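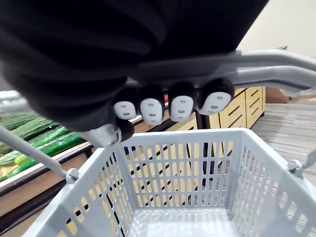

Marnex hand kit, worth it for shelf picking?

pamard_dave
Moderator note first: I merged two threads, so some replies may look out of order.

jmanalastas
Has anyone here paid for the Marnex kit? I mean the full package, hands plus the grocery picking software they call Lisia. Our store group is being pitched it for a trial in September and I'm the one who has to write it up. The sales sheet says 1,000 picks between service calls. It doesn't say picks of what.
– Jayson Manalastas

ding44
Picks of whatever they had on the table that morning, I'd guess. Ask for the log. When we asked, we got a PDF with a bar chart and no axis labels.

coldaisle
Bit harsh. We ran one for a couple of months and the hands are decent. Finger pads wear, but they swap out in a few minutes. Holding a basket by its handles while the other arm picks is harder than it sounds and it coped fine with ours.

ding44
Coped fine with an empty basket, or with six pounds of potatoes in it? Those are two different products.

coldaisle
Fair. Ours were light loads, mostly. With a heavy one it would tilt and we'd have to stop and reset.

jmanalastas
That's the sort of thing I need, thanks. Tilt isn't mentioned anywhere in what they sent me.

My other worry is the produce. The demo setup is a nice open wooden display with every vegetable in its own compartment, and the vegetables are artificial. One arm lifts a napa cabbage, the other has a clear basket by the handle.

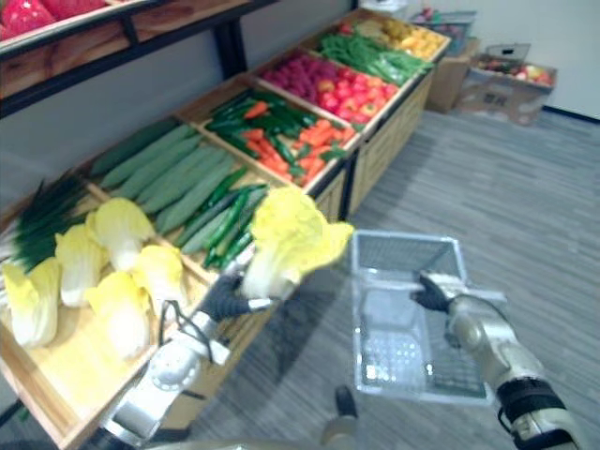

A fake cabbage doesn't bruise, doesn't shed leaves and weighs whatever the factory decided. I asked the rep how the grip force gets set for real ones and he said the software "adapts." Adapts to what? There was a long pause and then he offered me a discount.

pamard_dave
To be fair to them, plenty of outfits train on fake food. You can't run a bin of real tomatoes for weeks.

ding44
Train on it all you like. Don't quote me a success rate on it. Their quote to us was 182 a month per hand for support, on top of the purchase price, and the support line closed at 2 in the afternoon our time.

coldaisle
Ours picked up every time I called. Maybe you had a bad rep.

ding44
Maybe. I had three of them.

aisle_nine
What about cucumbers? Ours are piled loose and customers dig through them. Anything that needs neat rows is no good to me.

coldaisle
Loose piles were OK if they were shallow. Deep bins, no. It would grab two or nudge one onto the floor.

jmanalastas
I've asked for a half day in our own store with our own baskets and real stock, before anyone signs. They're "checking availability." If they agree I'll post the numbers, drops included. If they want to bring their own vegetables, I'll post that too.

pamard_dave
Leaving this open until then. Please keep contract prices to PM from now on.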